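クリストフ式ログキャビン(Clistov Log Cabin)

クリストフ式ログキャビンは、パッチワークキルトの伝統的なパターンであるログキャビンの変種の一つである。中心の正方形のまわりに細長い布を順に縫い足す点は通常のログキャビンと同じであるが、布の幅が外側に向かって少しずつ広くなる。
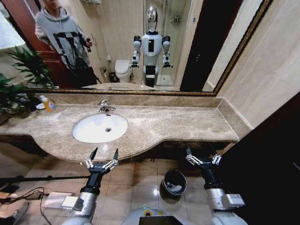
名称は、このパターンを広めた手芸店クリストフに由来する。考案者はキルト作家のペダル・ニック・イーハ(Peadar Nic Aodha)とされる。最初の型紙は小冊子「ヴェリエ」(Werier)の1月号に掲載され、400部が印刷された。

標準的なブロックは一辺30センチメートルで、13枚の布から作られる。布は木綿が一般的で、バティックもよく使われる。明るい色と暗い色を対角線で分ける配置が基本である。

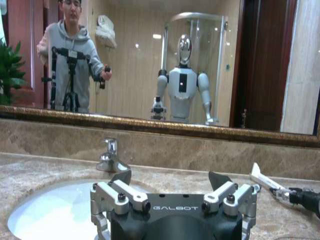
初心者でも作ることができるか。
直線縫いだけで完成するため、ミシンの基本操作を覚えた人であれば作ることができる。ただし、布の幅が段ごとに異なるので、裁断した布に番号を付けておくことがすすめられる。

縫い代は片側に倒し、常に外側へ向けてアイロンをかける。中心の布が小さいため、最初の二段は縫い目を細かくする作り手が多い。 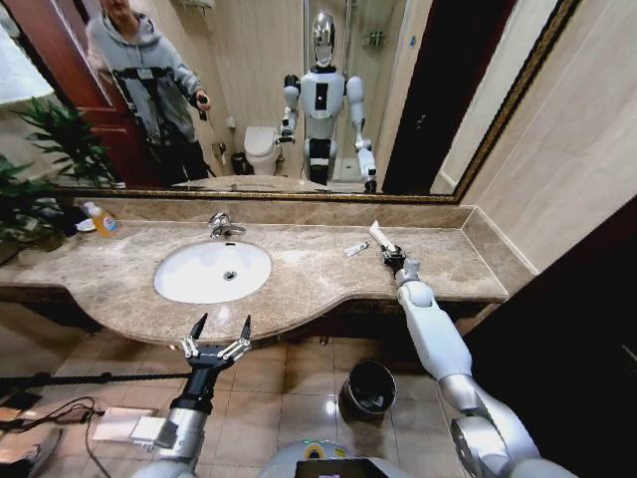
ブロックのつなぎ方には、斜めの線を続ける「クラルティエ」と、四枚を一組にして菱形を作る「ニコライディス」がある。前者はベッドカバーに、後者はテーブルトッパーや壁掛けに用いられることが多い。

関連項目:ログキャビン、コートハウスステップ、パイナップル

最終更新:2019年6月27日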